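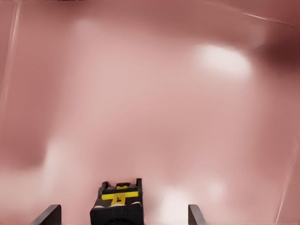 "How much does it cost to run?"

"About 90 dollars a day, if you leave it on," said the man from Zarkari.

Keegan Landry wrote that down on the back of his parking stub. He had come to the Biminmont open day with two questions, and the cost was the easy one. The other was what the thing did when it was wrong, and he was saving that until the coffee had gone around.

The man from Zarkari was named Helmut Kettler, and he wore a green vest with his own name stitched on it. He had set out folding chairs in the old packing hall, more chairs than there were people to sit in them. On the wall behind him was a screen, and on the screen was Willow. That was the name of the system. Keegan had asked at the door who picked it and had been told it tested well.

"Willow has practiced this grasp for 900 hours," Kettler said. "All in simulation. By the time she gets to your floor, she's already an old hand."

"She," said the woman next to Keegan, not very quietly. Her name tag said ESCOBAR. He knew her a little from the night shift at the bottling plant, back when there was one.

"Practiced on what?" Keegan said.

"On everything. Boxes, bags, bottles, soft fruit."

"But on a computer."

"On a very good computer."

Kettler clicked something. A pink field filled the screen, with the black gripper poking up at the bottom, its two fingers held apart and a yellow T on its back like a letter off a school jacket. Keegan waited for a box. He waited for a bag or a piece of soft fruit. Kettler let the picture sit there and talked about payback periods.

"Where's the fruit?" Escobar said.

"We'll come to objects. I want you to notice the hand first. Look how ready she is."

Keegan looked. He had spent eleven years lifting crates of glass, and in that time he had worked beside men who stood with their hands open like that. One or two of them had been ready. The rest were waiting for somebody else to pick it up.

The coffee came around in paper cups. A boy of nine or ten had wandered up from the back and was standing close to the screen with his head tipped.

"Is that the floor or the sky?" the boy said.

"It's a work surface," said Kettler.

"It looks like the inside of my mouth."

A few people laughed and Kettler laughed with them, a little late. He said lighting was one of the things Willow learned to ignore. Shine, shadow, color, she could see past all of it. Keegan wrote *ignores shine* on the stub and put a question mark next to it. At the plant everything had been shine. Wet glass under tube lights, all night long. You learned to go by the sound.

"So what happens when she drops one?" he said.

"Sorry?"

"A bottle. She's got it, and it goes. What happens?"

"The drop rate is extremely low."

"Sure. But say it's mine. Say I'm the low one."

Kettler took a moment to fold back the cuff of his shirt. "The system registers a failed grasp," he said, "and tries again."

"With the glass on the floor."

"With the next item."

"And who gets the glass?"

Kettler said that was a very good question and that it went to how each site chose to organize its people. There was a brochure that covered it. Keegan took one. It had 600 on the front in large silver type, and he turned it over twice without finding out 600 what.

Escobar had her coat on by then. "They had me train my replacement once," she told him. "A kid from Ohio. He cried in the break room and I gave him half my sandwich. I don't know what I'd give that."

"Stick around. Maybe they'll bring out the fruit."

"You stick around."

She went out by the loading door, and some daylight came in and went across the screen, so that for a second the pink turned nearly white and Kettler had to raise his voice to keep the chairs on his side. Then the door swung shut.

The boy had not moved. He was holding up his own hand near the gripper, thumb and finger spread wide, matching it.

"Any other questions?" said Kettler.

Keegan drank the rest of his coffee. He had one more, but it had to do with the broom, and whether they would be supplying it.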